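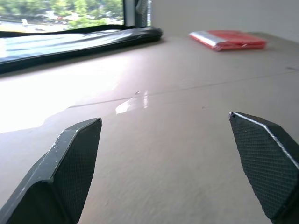

1. 今期の要点

Brevongate事業 柔軟包装品ハンドリング課題 進捗報告
提出元:Furukawa実験室
対象:グリッパの把持異常と、保護停止後の指の開放について

計画していた把持試験のうち、今期に実施できたのは860回です。このうち46回を異常として記録しました。前回報告では「軽微な調整で今期中に収束する見込み」と書きましたが、収束していません。見込みの根拠はグリッパの納入元であるJurkasoの回答だけで、当方で裏を取らずに転記したものでした。この点は訂正します。

異常には性質の違うものが混ざっています。ひとつは袋が指の間から抜ける、あるいは最初からつかめていないという把持の失敗です。もうひとつは、保護停止から復帰した際に、指令を出していないのに指が開く現象です。件数は前者が大半を占めますが、当方が重く見ているのは後者です。現時点でどちらも原因を確定できておらず、以下に書く内容にも推測が含まれます。

2. 把持の失敗について

Jurkasoの見解は「指先の摩耗による滑り」で、対策として指の交換を提案されています。交換費用は当方負担とのことです。

写真のとおり、指のコーティングは縁が欠けて地金が出ています。特に斜めに落とした上側の縁で目立ちます。ただし、袋に接するのは内側のローレット面で、右の指では格子の山がまだはっきり見えています。縁の傷を見て滑りの原因と言い切るのは早いと考えます。もちろん写真で山の高さは測れませんので、摩耗説を否定する材料としても不十分です。Jurkasoに新品時の山の高さと交換基準を問い合わせましたが、「使用条件による」という返答でした。基準のない部品をどう交換時期と判断したのか、再度質問中です。

当方が疑っているのは位置推定です。作業台は窓に面していて、左側の天板は外光でほとんど白く飛びます。赤い袋が置かれている右奥は比較的落ち着いていますが、袋の表面には皺があり、端の銀色の帯も光を拾います。ログを見直すと、失敗の多くで、閉じる直前の目標位置が袋の中心からずれていました。指がどれほど新しくても、袋の端をつまめば抜けます。

とはいえ、この説にも弱いところがあります。日よけを下ろして行った試験でも失敗は出ています。回数が少なく、照明条件もそろえていなかったので、減ったとも減らなかったとも言えません。試験計画の段階で外光の記録欄を設けていなかったのは当方の落ち度です。過去のログに後から明暗の情報を付けることも検討しましたが、担当者の記憶に頼ることになるためやめました。

天板の継ぎ目らしき細い線を検出処理が袋の輪郭と取り違えているのではないか、という指摘も内部でありました。画像を数例確認した範囲では該当するものを見つけていません。見た数が少ないので、保留扱いとします。

3. 保護停止後に指が開く件

経過は次のとおりです。袋を把持して持ち上げた状態で保護停止が入る。停止中、指は閉じたまま保たれる。復帰操作をすると、アームが動き出す前に指が全開になり、袋が落ちる。同じ形で複数回記録されています。人が負傷した事例はありません。落ちたのが軽い袋だったからで、これを安全性の裏付けとして報告書に使うことはできません。

制御ソフトのDromarikには、復帰時に直前の把持状態を引き継ぐ設定があります。当方の設定画面では有効になっていました。ところが通信ログでは、復帰直後にグリッパ側が初期化され、そのあとで把持状態の問い合わせが来ています。順序が逆であれば、引き継ぐ状態はすでに失われています。設定が有効と表示されていることと、機能していることは別だと見ています。

Jurkasoはこれを「Dromarik側の問題」とし、Dromarikの窓口は「グリッパの初期化仕様はグリッパ側に依存する」としています。双方の文書を読み比べましたが、停止後の初期化の順序を明記した箇所はどちらにも見当たりませんでした。仕様に書かれていないものを、どちらの不具合とも呼びにくい状況です。

さらに気がかりなのは、起こらない場合もあることです。停止の直後に復帰すると再現せず、しばらく置いてから復帰すると開く傾向があるように見えます。時間との関係は系統的に調べていません。再現条件が曖昧なまま「修正版で直った」と言われても、確認のしようがないため、修正版の受け入れより先に再現手順を固めます。

4. 暫定措置

原因が分かるまで、次の運用に切り替えました。

・保護停止が入ったら、復帰前に袋を取り除く。
・復帰操作は柵の外から行う。指の下に手を入れない。
・把持したままの連続運転は行わない。無人での夜間試験も中止する。
・停止と復帰の時刻、復帰後の指の状態を毎回手書きで残す。
・外光の状態と日よけの上げ下げを試験票に記入する。

手書きの記録については現場から手間が多いと苦情が出ています。自動記録に戻したいところですが、今回はその自動記録が「把持中」と示したまま指が開いていた例があり、当面は併用します。

5. 計画への影響

年度内に3000回超としていた試験回数の目標は、達成できない見込みです。夜間試験を止めたことが直接の理由です。回数を埋めるために条件の緩い試験を足すことは可能ですが、成功率の見かけが良くなるだけなので行いません。目標値そのものの見直しを、次回の面談で相談させてください。

成功率の中間値も、今回は提示を見合わせます。860回と46回から割り算をすれば数字は出ますが、日よけの有無も指の状態も区別していない試験の合算であり、他の方式との比較に使われると困ります。前回の報告書に載せた値も同じ問題を抱えています。外部資料への引用は控えていただくようお願いします。

6. 次期の作業

(1)指の交換比較
新しい指を一組だけ購入し、同じ袋、同じ置き方、日よけを下ろした状態で旧品と交互に試験します。差が出なければ、Jurkasoの摩耗説は少なくとも主因としては退けられます。差が出た場合は、当方の位置推定説を引っ込めます。

(2)外光の影響
指を替えずに、日よけの有無だけを変えて試験します。(1)と同時には行いません。以前、二つの変更を同じ日に入れて、どちらが効いたのか分からなくなったことがあるためです。

(3)復帰時の挙動
袋を持たせずに停止と復帰を繰り返し、停止時間と指の開放の関係を調べます。ここで条件が決まった段階で、両社にログを添えて同じ文面で照会します。別々に尋ねると、互いを指す回答が返ってくるだけでした。

(4)電源断時の保持
保護停止とは別に、グリッパへの電源が切れた場合に指がどうなるかも確認が要ります。カタログには「保持」とありますが、当方では一度も試していません。

7. 予算上のお願い

指一組の購入費は、消耗品費の残りで足ります。指の全数交換については、(1)の結果が出るまで承認しないでいただきたいと考えています。Jurkasoから有償の保守契約も提案されていますが、契約書案の対象範囲に復帰時の挙動は含まれていません。見積書の写しと、復帰時の通信ログの抜粋を別添とします。ログの時刻はDromarik側とグリッパ側で合っておらず、ずれの補正は当方で行ったものです。補正前の原本も保管しています。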